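Galleries > Toy Shelf > Small Things, Open Box

Small Things, Open Box

July 3, 2018, by Keerthana Fernandes

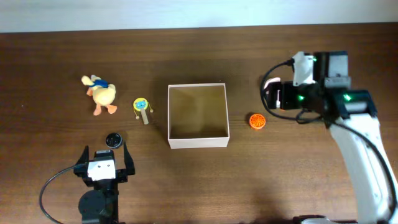

Malathi Devadiga wrote in to say that a rattle drum should never go in a box with the strings pulled tight, and that she lays hers flat with the beads out to either side. I have started doing the same.

The Jornside toy shelf is being sorted this summer. It holds 243 pieces at present, most of them small enough to sit in one hand, and they have been stored in whatever bags they arrived in. We are moving them into open white cardboard boxes, a few to a box, so that people can see what they are borrowing. Notes on the first group follow.

The duck. Pale yellow plush, orange beak and feet, blue around the neck. It came to us from Rekha Sastry, whose children had it through two house moves. It goes in last, on top, so the beak does not get bent.

The rattle drum. Yellow rim, a blue cartoon face on the head, a light wooden handle and a bead on each string. Borrowed more than anything else its size. The beads wear out before the drum does, and we keep spare cord in the drawer under the shelf.

The box. White outside, light tan on the inside floor, no lid. We bought 100 of them flat from Sellov in January and have folded up a little over half. Lids were tried on the old Kotian shelf and were always getting mixed up, so these go without. Labels are on the shelf edge below each box.

The small round pieces. One black, one bright orange. Pieces like these are the ones that go missing, usually under the radiator. They now go in a corner of the box with the softer toys beside them. Please check for them before you bring a set back.

Borrowing is the same as before: up to 2 boxes per family, three weeks at a time. Write your name on the card and leave the card in the slot. If something comes back broken, leave it on the counter with a note and do not put it back in the box. Saimi Lindqvist does the mending and would like to have the broken-off parts too, however small.

The puzzles and the wheeled toys will be sorted next and will get their own page.

Filed under: Toy library, Sorting and storage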